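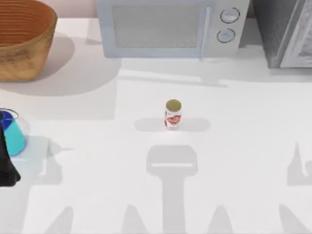 ## Shared kitchens and food waste in student housing

Term project report, 2006-02-02

### Background

Our group wanted to know why so much food gets thrown out in the shared kitchens at Delthorpe Hall. The hall has one kitchen per floor, and we studied 3 of them. Two were on the old side of the building and one was on the new side, where the refrigerators are larger. The housing office gave us permission to weigh the trash as long as we did it before the morning pickup.

We first planned to use a survey only. Our adviser said people tend to guess low when asked what they waste, so we changed the plan and used the scale as the main source. The survey was kept as a second source.

### Method

Food waste was collected in separate bins lined with green bags. Each bag was weighed on a Grewal hanging scale borrowed from the biology department, and the weight was written on a sheet taped inside the supply closet. Liquids were not counted. We also left out coffee grounds, which made the first few bags too heavy to compare with the rest.

The survey went to 100 residents by paper slip under the door. It asked how often they shopped, whether they labeled their food, and what they last threw away.

### Results

The total for the study period was 3712 ounces of food. Bread was the most common item, followed by cooked rice and salad greens. Meat was rare in the bins. Several residents wrote that they freeze it the day they buy it.

The kitchen on the new side had the most waste. We had expected the opposite. The larger refrigerators seem to let food get pushed to the back and forgotten, and many of the containers we found there had no name on them.
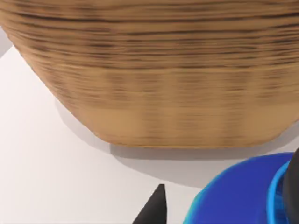

Shopping habits also mattered. Residents who took the shuttle to the Satbridge market bought for the whole week, and they reported throwing out more produce than residents who walked to the Zelley corner store every few days. The corner store costs more per item, so we can't say which group spent less overall.

### Problems

The green bags ran out once and regular trash bags were used for 2 days. Those weights are included, but some paper towels were mixed in. One kitchen was also closed for a sink repair, and its residents used the kitchen upstairs during that time.

Survey slips did not ask for a floor number. This was our mistake, and it means the survey answers can't be matched to the bins.

### Recommendations

- Put a marker and a roll of tape on every refrigerator door.
- Set aside one shelf for food anyone may take.
- Clear out unlabeled food on a posted date.

We would like to repeat the weighing in April, after the shelf has been in use for a while, with the floor number added to the slip.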